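Häufige Fragen zur Einführung der Greifstationen in der Endmontage

Stand: Februar. Diese Seite richtet sich an alle Beschäftigten der Thygesen Möbelwerke am Standort Tromska. Sie wird von der Personalabteilung gemeinsam mit dem Betriebsrat gepflegt und bei Bedarf ergänzt.

Welche Bereiche sind betroffen?

Betroffen sind zunächst die Endmontage und die Beschlagkommissionierung. Dort werden vier Greifstationen des Typs Ginov in Betrieb genommen. Polsterei, Lackiererei und Versand arbeiten unverändert weiter. Über eine Ausweitung auf weitere Bereiche wird erst nach Abschluss der Einführungsphase beraten.

Fallen Arbeitsplätze weg?

Nein. Die Betriebsvereinbarung schließt betriebsbedingte Kündigungen im Zusammenhang mit den Greifstationen aus. Von den 108 Beschäftigten der Endmontage wechseln 17 in eine Tätigkeit mit geändertem Aufgabenzuschnitt. Die Betroffenen wurden schriftlich informiert und haben ein Einzelgespräch mit Brynhildur Riis (Personalabteilung) geführt oder einen Termin dafür erhalten.

Ändert sich meine Eingruppierung?

Wer künftig eine Station betreut, wird für die Dauer der Einarbeitung nach der bisherigen Entgeltgruppe bezahlt. Danach wird die Tätigkeit neu bewertet. Eine Herabgruppierung ist ausgeschlossen. Schichtzulagen bleiben bestehen, soweit die Schicht beibehalten wird.

Wer führt die Schulungen durch?

Die Grundschulung übernimmt die Firma Zatance, die auch die Stationen geliefert hat. Die Einweisung am Arbeitsplatz erfolgt durch Kaj Thoroddsen und Nanna Þorgeirsson. Beide Teile gelten als Arbeitszeit. Teilzeitkräfte können auf Antrag an einem Termin teilnehmen, der innerhalb ihrer regulären Arbeitszeit liegt.

Darf ich eine Station ohne Schulung bedienen?

Nein. Dies gilt auch für kurze Vertretungen und für das bloße Quittieren von Meldungen. Vorgesetzte dürfen hierzu keine abweichenden Anweisungen erteilen.

Werden durch die Stationen Leistungsdaten einzelner Personen erhoben?

Die Kameras an den Greifern dienen der Erfassung von Werkstücken und Ablageflächen. Eine Auswertung nach Personen findet nicht statt und ist durch die Betriebsvereinbarung untersagt. Störungsprotokolle werden ohne Personalnummer gespeichert. Einsicht in die Protokolle haben die Instandhaltung und, auf Verlangen, der Betriebsrat.

Was geschieht bei einer Störung?

Die Station ist über den Halttaster stillzusetzen und die Instandhaltung zu verständigen. Klemmende Teile dürfen erst nach Freigabe entnommen werden. Stillstandszeiten werden dem Team nicht angelastet. Solange die Station steht, wird an den vorhandenen Handarbeitsplätzen weitergearbeitet.

Welche Aufgaben bleiben bei den Beschäftigten?
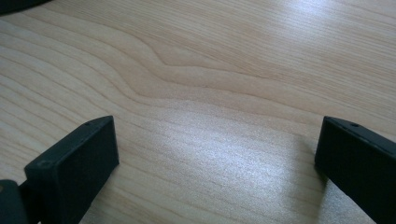
Sichtprüfung, Nacharbeit und die Freigabe der Oberflächen verbleiben vollständig bei den Fachkräften der Endmontage. Die Station übernimmt das Aufnehmen und Ablegen wiederkehrender Teile, entscheidet jedoch nicht über deren Qualität. Insbesondere bei hellen Flächen mit Holzmaserung ist das geschulte Auge erforderlich: Wo sich Licht als weißlicher Fleck auf der Platte spiegelt, wie zwischen den beiden schwarzen Greiffingern, tritt die Maserung teilweise zurück, und der Blickwinkel muss für die Prüfung gewechselt werden. Die Prüfzeit je Platte wurde deshalb nicht gekürzt. Auch die Reihenfolge der Aufträge legt weiterhin die Schichtleitung fest.

Kann ich einen Wechsel an eine Station ablehnen?

Eine Ablehnung ist innerhalb der Einführungsphase ohne Angabe von Gründen möglich. Sie ist der Personalabteilung in Textform mitzuteilen. Nachteile dürfen daraus nicht entstehen. In diesem Fall wird ein gleichwertiger Arbeitsplatz in der Endmontage oder im Versand angeboten.

Gibt es Regelungen für Beschäftigte mit gesundheitlichen Einschränkungen?

Ja. Die Arbeitshöhe der Stationen ist einstellbar. Bei anerkannten Einschränkungen wird der Arbeitsplatz vor dem Wechsel gemeinsam mit dem betriebsärztlichen Dienst begutachtet. Ansprechpartner ist Vusumuzi Jacobs.

An wen kann ich mich mit weiteren Fragen wenden?

Fragen zu Entgelt und Versetzung beantwortet Brynhildur Riis. Für Fragen zur Betriebsvereinbarung steht Svend Grímsdóttir im Büro des Betriebsrats zur Verfügung, offene Sprechstunde jeweils am Freitag während der Frühschicht. Schriftliche Anfragen können auch ohne Namensnennung in den Briefkasten am Eingang der Kantine eingeworfen werden. Antworten von allgemeinem Interesse werden auf dieser Seite veröffentlicht.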